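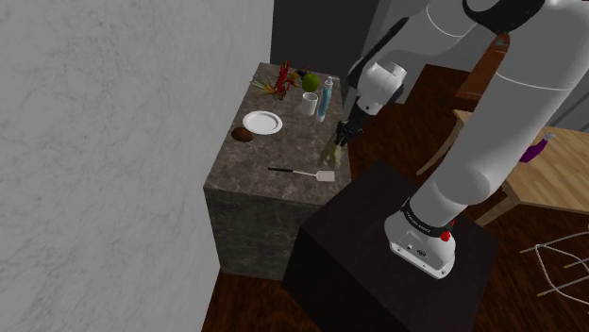 Counter with red flowers, a green apple and a white cup.

From: Anikó Dudás
To: Clullstead Neighbors list
Subject: Re: [clullstead-neighbors] Closed block on Plitasetti Street – why is the city letting it go on?

Bartosz and all,

I'm replying to the whole list since several people wrote to me off-list with the same questions. I live on the block next to the closed one and I've been to both of the public meetings, so I can fill in some of this. I'll quote the parts I'm answering.

Bartosz Górecki wrote:

> The barriers on Plitasetti have been up since before May and I have
> yet to see one officer or one city truck go near them. If I parked
> a couch in the road I would have a ticket by lunch. So who decided
> that a few dozen people can take a public street and keep it?
>
> I want to be clear that I have nothing against a protest. People
> have a right to be angry about the Triantafyllou building being
> emptied out. But a protest goes home at night. This has tents, a
> kitchen, and a person with a clipboard asking me where I am going
> when I try to walk to the pharmacy.
>
> Two break-ins on my side of the street last month. Response time on
> the second one was over half an hour. The dispatcher told my wife
> that the car had to go the long way.
>
> What is the council's plan? Does it have one? I have written to
> Toàn Tôn's office and got back a form letter thanking me for my
> interest in parks.

First, who decided. As far as I can tell no vote was ever taken. Council Member Tôn said at the first meeting that the police were told to keep traffic out of the block and otherwise stay back unless there was a call. He described it as a temporary instruction from the city manager. Somebody asked for it in writing and he said he would look into that. At the second meeting he was asked again and said it had been verbal. I think that is a real problem whatever side you are on. A street is a public thing and if it is going to be closed there should be a paper with a name on it.

On the break-ins, I don't want to say more than I know. The police report handed out at the second meeting listed calls for the six blocks around Plitasetti. There were 116 calls for the period they covered. The sheet did not break them down by type, and it did not give the number for the same period last year, so you can't tell from it whether things are worse. Areti Nikolaidis asked for both and was told to file a records request. She filed it that same evening. When she gets an answer I'm sure she will post it.

The response time is a fair complaint. The east end barrier is concrete and can't be moved by hand. The fire department asked for a lane wide enough for an engine and the people in the camp agreed to it, and the lane was marked, but then the concrete was set down across the end of it by a city crew. I walked over and looked this morning and it is still there. So in this case the thing blocking the cars belongs to the city. I've written to public works and I'd ask others to do the same, because one letter gets the parks reply.

About the person with the clipboard. You do not have to answer. It is a public sidewalk and you can keep walking. I brought this up with Pantelis Spanos, who speaks for the tenants from the Triantafyllou building, and he said the clipboard was meant for people dropping off food and that he would ask them to stop questioning anybody on foot. It was better for a week or so. If it happens again, please write down the time and send it to me and I'll pass it on. I don't agree with Pantelis on a lot of this but he has answered every message I have sent him.

Now the plan. What came out of the second meeting was the following, from my notes:

The city will post a notice 30 days before it reopens the block. No notice has been posted yet.

The tenants want the building inspection reports released before they leave. The city attorney says the reports are part of a pending case. A judge has that question now.

The Cakitz Fund has offered $1,000 toward moving costs for each household that was put out. Some have taken it, some have not. I don't know the numbers.

The council will take public comment on the closure at its next regular session. Sign-up opens at 5:30 p.m. at the door and they cut it off once the list is full. Speakers get 2 minutes each, so write it out ahead of time. Last time several people had only got through their introductions when the bell went.

My own view, for what it's worth. I think the tenants were treated badly and I think the closure has gone on too long. The city has let both things sit. Every week without a decision makes it harder on the people in the tents and on the people who live behind them, and the shops on the corner are losing customers who don't want to walk around. I would like to see the council set a date, put it in writing, and release whatever parts of the inspection reports it can.

One more item. Somebody on this list posted the names and apartment numbers of people they believe are staying in the camp. I've asked for that message to be taken out of the archive. Please don't do that again, and please don't forward it if you still have it. You can be as angry as you want here – I'm not asking anyone to be polite – but leave home addresses out of it.

If you have dealt with public works on the concrete before and know which desk it goes to, send me the name. The number on the website rings through to the snow line.

Anikó
Lower Clullstead, two doors up from the laundromat

_______________________________________________
clullstead-neighbors mailing list
To leave the list, send a message with the word "unsubscribe" in the subject line.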